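Sourdough Discard Crackers, Round Four (Finally!)
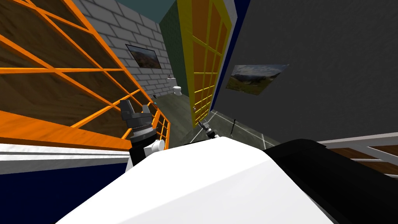

I have been feeding a sourdough starter since January, and until last week I was pouring half of it down the sink every single time. It hurt my heart! So I've been on a cracker kick, and I think I finally have a batch good enough to write down.

Round one was basically roof tile. Round two tasted great but bent like a slice of cheese, and round three got forgotten in the oven while I was out watering the tomatoes (my fault entirely, the recipe was fine). Round four though! Thin, snappy, salty, a little bit tangy. My kids ate them straight off the pan and then asked if there were more, and these are children who pick the sesame seeds off a bagel.

What I changed was the butter. I'd been using olive oil, and a lady at the Hakside farmers market told me to melt butter and let it get a little brown first. Oh my goodness. The whole kitchen smelled like toffee.

So, you need:

1 cup of starter discard, straight from the fridge
1/4 cup butter, melted and just barely browned
1 cup whole wheat flour
1/2 teaspoon salt, plus flaky salt for the top
1 tablespoon dried rosemary, crushed up in your fingers

Let the butter cool a few minutes, then stir everything into a stiff dough. Flatten it into two rectangles, wrap them up and put them in the fridge for an hour. Roll each one out between sheets of parchment as thin as you can stand, and then go a little thinner (I mean it, this is where my second batch went wrong). Peel off the top sheet, brush with a little water, sprinkle with flaky salt and cut into squares with a pizza wheel. Poke each square with a fork.

Bake at 350 for 18 minutes, turning the pan halfway. The ones on the edges brown first, so I pull those off early and put the middle ones back in for a couple more minutes. They crisp up more as they cool.

I've tried them with cheddar, with hummus, and with the fig jam I made too much of last month. Fig jam wins by a mile. They also go really well in tomato soup if you break them up at the last second.

Next I want to try a version with everything-bagel seasoning, and maybe a rye one if I can find rye flour anywhere, our store has been out for weeks. If you have a favorite way to use up discard, please leave it in the comments! I have two full jars in the fridge and pancakes can only take us so far.

Posted September 2020 in Baking, Snacks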